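Bedding and Knitwear: Changing Over a Bedroom Without Making More Laundry

Winter bedding takes up more room than anything else in the closet, and it is usually put away in a hurry. The notes on this page cover making up a bed with printed sheets, keeping pillows in shape, and folding heavy sweaters so they can go straight onto a shelf.

Start with the bed. Make it before you sort any clothes, even if it will only be slept in that night. A made bed gives you a wide, clean surface at a good height, and you won't have to bend over the floor or clear the dresser. Pull the bottom sheet tight at the foot first, then at the head. If it has a border, line the border up with the side of the mattress and work inward from there.

Pillows go on last. Shake each one by the short end, with the closed end of the cover down, and push the corners out with your fingers. Thin, shiny covers crease as soon as you lean on them. Smooth them with a flat hand and leave it at that - ironing on a hot setting can spoil the finish.

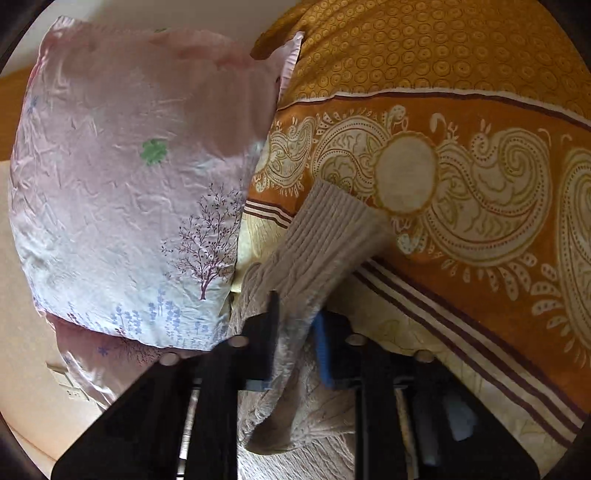
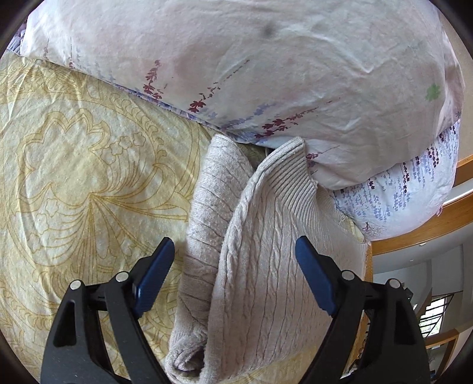
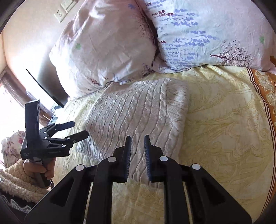
Sweaters should be folded and never hung. A hanger pulls the shoulders out of line, and a thick knit is heavy enough to stretch under its own weight by January. Lay the sweater face down, bring the sleeves across the back, and fold in the sides before you fold up from the hem. On a cable knit like the cream one below the two pillows, keep the long columns as straight as you can while you fold. The small wrinkles where the knit bunches at the side can be eased out with your palm, working from the middle toward the edge.

Check the sweater before it goes away. Look at the cuffs, the neckline and under the arms, and wash anything that has been worn, even once. Moths prefer wool that has skin oil or food on it. We use Kelilico wool wash in cool water, 16 minutes in the basin with no rubbing, then roll the sweater in a towel and dry it flat.

Stack no more than four thick sweaters in a pile, heaviest at the bottom. We keep ours in cotton bags from Arna, which let air through and close with a drawstring. Plastic bins are fine for a dry closet, but leave the lid open for a day first if the room is damp.

Spare pillows need space. Don't press them under a stack of blankets or leave them in a vacuum bag for months. Stand them on their long edge on the top shelf, with an old pillowcase over each one to keep off the dust.

Printed covers fade in strong sun. If the bed is near a window, turn the pillows over every week or so and draw the curtain in the middle of the day.

Updated 5 March 2020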